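Pacita Yap
Okay, I finally have coffee and a quiet hour, so let's talk about the home care workers' contract in Kurcombe, because I've been grinning about it all morning. Thread!

1/
Background for anyone new: Makhubela is the biggest home care agency in the county. It sends aides into people's houses to help with meals, baths, meds, laundry, all of it. 1,401 aides are covered by this contract, and it's their very first one.

2/
First contracts are hard! Winning the union vote is the part that gets the cake and the group photo. Then you sit down at the table and everything has to be written from scratch, down to who gets the holiday shifts and how you ask for a day off.

3/
The thing I most want to tell you about is travel time. An aide in Kurcombe might see one client at 8 a.m. in town and the next one way out past the reservoir. Before this, the clock stopped when she closed the first door and started again when she knocked on the second.
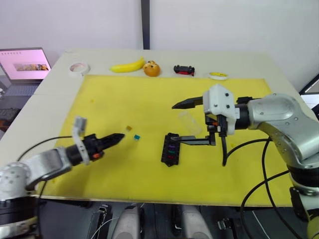

4/
So you could be out of the house from 7 in the morning until 6 at night and get paid for a good bit less than that. Drive time between clients is now paid, at the full hourly rate, plus mileage. I read that clause twice to be sure.

5/
(Yes, for a lot of workers travel between job sites during the day is supposed to be paid anyway. Having a right and having a line on your pay stub are different experiences. Now there's a line, and a steward to call when the line is wrong.)

6/
Analyn Estrella was on the bargaining team and she let me see her notebook from the sessions. Nine months of it! Whole pages of drive times she collected from coworkers, with the route written next to each one. Road closures too. I love this notebook.

7/
She told me the turning point was when they stopped talking about "travel" in general and read one aide's actual day out loud, start to finish. It took a while to read. The other side asked for a break afterward. 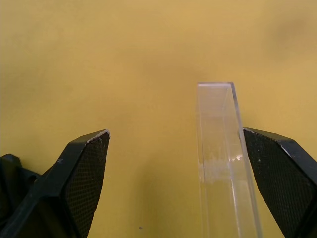
And when they came back, the agency had its first real proposal on drive time. It was a low one, but it was on paper, and you can work with paper.

8/
Next favorite: canceled visits. If a client cancels the same morning (hospital, family in town, just not feeling up to it), the aide used to lose those hours, full stop. Under the new deal she gets 3 hours' pay or another assignment that day.

9/
Syafiqah Hutapea has been an aide for years and said this is the one her household will feel first. Her rent doesn't get canceled when a visit does. She also wanted me to say she misses her clients when they're in the hospital, and please put that in. So it's in!

10/
Training: paid. All of it, including the online refreshers people were doing at the kitchen table at 10 p.m. Gloves and masks are supplied by the agency, and you can pick them up at the Trenville office too, so the north side folks don't have to drive down.

11/
Wages: there's a raise right away and another one next August. Is it enough? No, and everyone I talked to said so. Shabani Nyaga voted yes and still thinks the second raise should have been bigger. He's already signed up for the next bargaining survey.

12/
I like that he said it out loud at the ratification meeting, by the way. More than 200 people in that room and folks disagreed with each other for a good long time, with interpreters working in the back rows, and then they voted. Really something to sit in on.

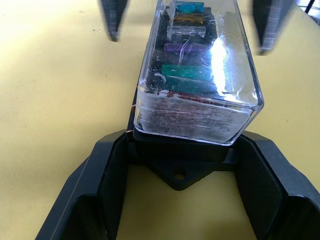

The no votes had fair points as well. Health coverage still depends on how many hours you're scheduled, and aides with one or two clients mostly won't reach the cutoff. That fight is still ahead of them.

13/
A few people asked about Praltden, the other agency in town. Different employer, so this contract doesn't cover anyone there. But Amra Berisha works for them and came to the meeting to listen, and she left with a stack of cards and a lot of questions.

14/
If you're a home care aide anywhere: write down your day. When you left, when you got there, when you were told a visit was off. A cheap notebook or the notes app is fine. Keep your pay stubs in the same place and compare them.

15/
And if you have an aide coming to your house or your mom's house, tell the agency as early as you can when you need to cancel. Aides said this one to me over and over.

16/
I'll post the full contract language once the signed copy is up, and I'm going through the grievance section next (I know, I know, but it's a good one). Send me your questions and I'll ask Analyn the ones I can't answer.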